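## Setting up a monthly gift to the Urnley Bursary

Thank you so much for thinking of our students! Setting up a monthly gift is quick once you know where everything lives, and I've written it all out because the Bettencourt page does hide a few things (we've asked them nicely to fix it).

1. Open the Urnley page on Bettencourt and choose **Give monthly**.
2. Pick an amount. Most of our donors settle on $30 or $50, but any sum is welcome, truly.
3. Under **Direct my gift**, choose Hirnell or Pitthorpe, or leave it on **Where needed**, our favourite. 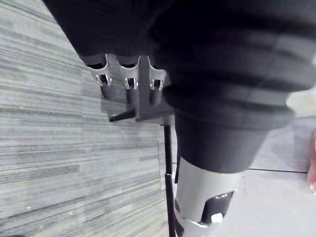
4. Enter your bank details and pick a payment day. The 7th suits us nicely, as the colleges send their invoices just after.
5. Tick **Send one yearly receipt** unless you'd enjoy twelve separate emails!

You should get a confirmation within the hour. If it hasn't turned up, have a peek in your junk folder before trying again, or you may end up with two gifts running side by side.

To change or pause your gift, go to **My giving**, then **Edit**. You can do that any time, and we'll still be every bit as grateful.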